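Leave the coughs in

Trinidad Rivas
August 24, 2026

The Sirkarville Choral Society sent its members a link last month to the new recording of its December concert. I sang in that concert, second row of the altos, and I listened to the whole thing over two evenings. It is very clean. I don't think it is a recording of what happened.

The concert was held in the old hall at Drorkinmont, which seats 730 when the balcony is open. The balcony was open. It rained for most of the first half and you could hear it on the roof, especially in the slow movement of the Navari cantata, where the basses hold one note for a long time and everyone else drops out. On the recording there is no rain. There are no coughs, no chairs, and no applause between the movements, although there was plenty of it. The soprano solo has been taken from the dress rehearsal, when the hall was empty, and some reverberation has been added so that it matches.

I understand why this is done. Begoñe Cantero, who conducts us, told me that people won't listen to a recording twice if there is a cough in the quiet bit. She may be right. A cough comes at the same spot every time you play it, and after the third hearing you are waiting for it. She also pointed out that the soloist had a cold on the night and asked for the rehearsal take herself. That is her call and I have no quarrel with it.

My quarrel is with the word "live" on the cover. If a third of the music comes from another day, the cover should say so. A line in small type would do. Listeners who want a polished performance lose nothing by being told, and listeners who want the concert will know to look elsewhere. 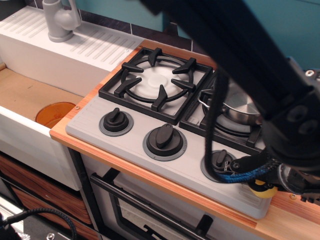 Play stove, left burner and grate.

There is also the matter of cost. The society spent 93 hours of paid editing on a disc that runs a bit over an hour. It pressed 1000 copies. Our last disc sold slowly, mostly to families of the singers, and I would guess this one will go to the same people. They were in the hall. They remember the rain. Several of them have asked me since whether there is another version.

I grew up with a box of tapes my uncle made of the town band in Sepúlveda. He stood at the back of the square with a small recorder. The balance is terrible and the clarinets are hardly there. On one tape a dog barks through the whole of a march, and a man near the microphone tells it to be quiet in the same key as the trombones. I have played that tape more often than most of the properly made records I own, and I can still tell you what the weather was.

Nobody is going to release my uncle's tapes, and they shouldn't. A choir that rehearses every week for months deserves better microphones than that. But some 30 minutes of our December concert went down very well in a single take, rain included, and the engineer still has those files. The society could put them on its website for the price of an afternoon's work. I have written to ask for it and have been told the matter will be looked at in the new season.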